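900 tries and a lot of tin cans

October 14, 2025

Hilde Van der Linden has her coat on when we start. She has a call in Sarkeck in an hour and says we can talk until the coffee is gone.

Her group at Unwood gathers examples for a learning system, the kind that is supposed to pick things up and put them away when asked. Most of it is done in simulation now. An operator steers the arm through a task, the run gets saved, the table gets shuffled, go again.

"People think it's the model that takes the time. It's the examples. It was always the examples."

How many so far? "900 for the put-in-the-crate tasks. We threw out 73." Thrown out why? "Operator got lost. Or the can went through the table, that's always fun."

She started at Van Beek, sorting parcels with real arms, and didn't love the switch. Missed the noise, she says. What she got back was variety. Henok Demissie, who builds the tables, can swap a dish or move a plate in the time it takes her to complain about it. 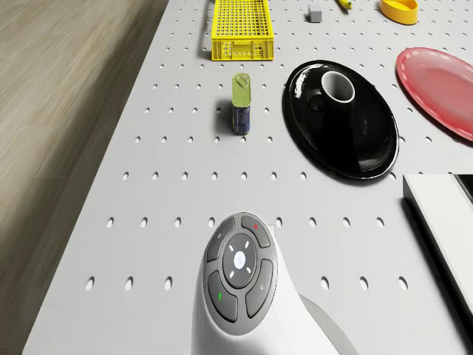 4 min read

Demissie joins us late, sandwich in hand. The can in the middle of the table, with the yellow crate beyond it, is his idea of a fair start. The black mug on the black dish is not.

"Hilde hates that one," he says. "I keep putting it back in."

"Because you can't see where the mug stops," she says. "The operators can't either. So they slow down, and then the system learns to be slow."

Is that bad? They dont agree. He thinks a careful example is a good example. She wants 5 operators on every layout so no one person's habits get in. Right now it's fewer, she won't say how many.

Next is Tosesgate, a second set of tables with more clutter. Start date? "October, if Henok stops adding bowls."

She's looking for her keys by then.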